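McKinnon Robotics opens entries for new two-arm schools challenge, with regional heats and a final at Nurkard Hall

FOR IMMEDIATE RELEASE
Jul 1, 2025

Entries are open from today for the Grultitz Cup, a new robotics challenge for school and community teams aged 11 to 18. Run by McKinnon Robotics, the schools club network, with money from Sullisus, who are also paying for the final. Heats in the autumn term, final in the spring.

Teams have been asking for something between the small tabletop leagues and the big full-season competitions, where the cost of a machine and the travel can put a school off before it has cut a single bit of metal. The Grultitz Cup is meant to sit in that gap. Smaller field, shorter season, one robot, one game. Entry is £200 per team and that covers the heat, the field drawings, a starter pack of game pieces and lunch on the day for the whole team including mentors.

"We ran a trial in May with four clubs and the kids did not want to go home," said Glenys Tuhiwai, who heads the programme at McKinnon. "We had one team rebuilding a drivetrain on the floor of the corridor while the others were having their sandwiches. Nobody had asked them to. That was when I rang Sullisus and said we need to do this properly."

The game for the first year is called Market Day. Two alliances, two teams to each alliance, playing matches that start with a short self-driving spell and then switch to driver control. Robots collect goods from the stalls along the side of the field, carry them over a low ramp and set them down in their own cart. More points for goods stacked than goods dropped. A bonus at the end if both robots in an alliance are parked on the ramp when the buzzer goes, and a bigger one if they are holding something between them.

The full game manual goes out to registered teams at the start of September. A short version, without the field drawings, is on the website now.
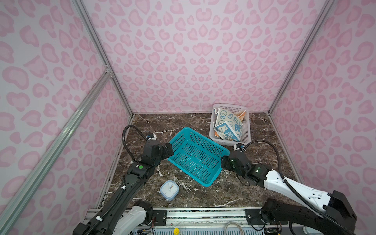
Holding is the part of the rules that changed most after the trial. Early drafts let a robot pin a game piece against the wall and call it carried, and the referees hated it, quite rightly. In the final version a piece counts as held only when it is clear of the floor and gripped by the robot itself. For the end bonus, a shared load has to be held from opposite ends, in the way the two arms have hold of the teal basket, and it is allowed to tilt as long as no part of it is touching the ramp. Teams at the trial spent ages trying to keep theirs dead level. No need. Carts, stalls and ramp edges are all out of bounds for gripping and will cost you penalty points.

Tegan Hinds, head referee for the heats, said the rules had been kept short on purpose. "If a twelve year old in the queue can't tell me why she got a penalty then the rule is badly written. We threw out two whole pages after the trial. There will be questions, there always are, and we will answer them in public so every team sees the same answer."

Questions go through the online forum only, please, not by email to individual referees.

What the day looks like

Heats are one-day events. Doors open early for robot inspection, practice matches through the morning, ranking matches after lunch, then alliance selection and the knock-outs. Judging interviews are fitted in around the matches and each team gets a slot in advance, so there should be no running about looking for your presenters. Each heat sends its winning alliance to the final, plus the winner of the Grultitz Award.

That award is not for the robot. It goes to the team that has done most to bring other people in, whether that means starting a club at a primary school, lending out tools or mentoring a newer team. Judged on a written entry and a ten minute interview. Teams at the trial told us the written entry was too long, so it has been halved.

There are also awards for design, for programming, for best first-year team and for the best engineering notebook. Notebooks can be paper or digital. Scruffy is fine, judges would much prefer to see the real thing with the crossings out than somthing typed up the night before.

Kane Hapeta captained one of the trial teams and will be back as a student mentor. "Our arm snapped in the second match and the team we were about to play gave us theirs off their spare robot," he said. "Then they beat us. I'd still do it again. I learned more that afternoon than in the whole term, mostly about not using tiny screws."

Help with costs

Sullisus has put up a travel and parts fund for schools which could not otherwise take part. Grants of up to £250 per team, first come first served, short form, no need for a head teacher's statement. Clubs that meet outside school (libraries, scout halls, someone's garage) can apply on the same terms as long as there is a named adult with the right checks in place.

Emrys James of Sullisus said: "We take on apprentices every year and the ones who have been on a robotics team walk in already knowing how to argue about a design and then get on with it. It's good for us and it's good fun. I'll be there with a whistle if they let me."

Kit rules are loose. Any brand of parts, any controller on the approved list, home made pieces welcome, printed or cut. There is a size limit for the start of the match and a weight limit, both in the short manual. Batteries must be from the approved list, no exceptions, and inspectors will turn robots away over it - please check before you travel and not in the car park.

Teams new to this can ask to be paired with an older team. Pairing is done by distance first and then by what sort of help is wanted. Most ask for programming. Fair few ask how to get the robot in a hatchback.

Mentors and judges wanted

The heats need people. Referees, inspectors, judges, scorers, someone for the queueing table, someone with a loud voice for the announcing. No robotics background needed for most of it and training is given online in the evenings, two sessions, with a practice run on the morning of the heat. Judges do need to be able to commit to the full day.

"I came along to hold a clipboard and ended up running inspection," said Adel El Khatib, lead inspector. "If you can use a tape measure and be kind to a nervous teenager you will be fine. Bring a flask. The halls are freezing."

How to enter

Teams register on the McKinnon Robotics website under Grultitz Cup. You need a team name (can be changed later), a lead mentor, a second adult and a rough idea of numbers. There is no upper limit on team size but only four students may be at the field during a match - three drivers and a coach. Payment is not due until the heat is confirmed. Schools can ask to be invoiced.

Heat places are given out in order of entry, with one heat in each region to begin with and more added if the demand is there. Teams who can't make their own region's date can ask to swap. The final is at Nurkard Hall, free to watch, and school parties are welcome but do book ahead as the balcony seating is limited.

Registration closes at the end of September. Late entries go on a waiting list.

Notes to editors

McKinnon Robotics supports robotics clubs in schools and community groups. It lends fields and game pieces, trains mentors and runs events through the school year.

Sullisus is the lead sponsor of the Grultitz Cup for its first season.

Glenys Tuhiwai and Tegan Hinds are available for interview. Students can be interviewed with a parent's or guardian's written consent, please allow a few days for this. Filming at the heats is by arrangement with the event lead and anyone standing next to the field must wear safety glasses, camera crews inlcuded.

Press contact: Glenys Tuhiwai, via the press page of the McKinnon Robotics website.

ENDS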